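Sestdale Community Learning
Keeping House in Small Spaces
Notes for Session 4: Shelves, Bags and the Things in Between

Welcome back, everyone, and thank you for bringing in your shelf measurements. A few of you asked last time whether an odd corner is worth organising at all, and I promised we'd start there, so get comfortable because I do have a bit to say on it!

Most of us have one spot at home where the mixed bits gather: toys, boxes, a bag or two, something small that belongs to a charger nobody can find. My own is by the back door in Talen Street and it has been through more arrangements than I'd like to admit. Before you buy a single basket, please spend a week watching what lands there and what gets picked up again.

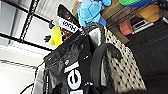

Bags are the trickiest of the lot, I find. They slump, they lean on their neighbours, and a big one will happily hide everything behind it. Keep the handles facing out so you can grab one without dragging half the shelf along, and have a look inside before you put any bag away (I once stored a perfectly good umbrella for a whole winter).

Wire shelving is lovely for airflow and easy to wipe, but small things tip between the bars. A piece of stiff card cut to size will fix that. Perforated panels take hooks nicely, though do check the hole spacing first, as the sets vary. Soft toys can go up high, being light and harmless if they tumble.

For next time
Measure one shelf, width and depth. Mine is 975 mm wide by 59 cm deep, if you'd like numbers to practise with.
Read page 61 of the Gerlach booklet.
Bring one bag you never use.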